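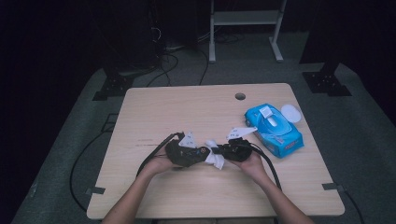 Can I just run a toy car under the faucet?
Please don't. Water gets into the axles and stays there, and the Ccori display stand (with 47 parked on it, in my case) does not enjoy drips.

6. Cleaning the cars

6.1 Clear the table. Coffee counts as clutter.

6.2 Pull one wet wipe and close the lid. An open pack is a pack of dry wipes by December.

6.3 Wipe the body from front to back. Go lightly over stripes and other graphics.

CAUTION: No solvents on painted parts. Jairo Cabrera tried it on a 1976 coupe and now owns a very smooth gray one.

6.4 Dry with a paper towel, then turn the car over for the wheels and tailpipes.

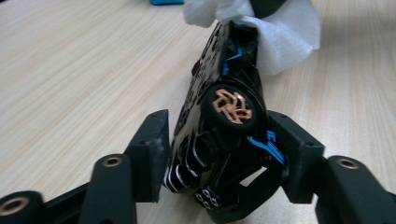 Fig. 6-2. Spoked rim and rear exhaust tips, black car.

6.5 For spokes, fold the towel to a point — fingers are too fat, yours included.

NOTE: Wait 60 minutes before putting the car back on the stand.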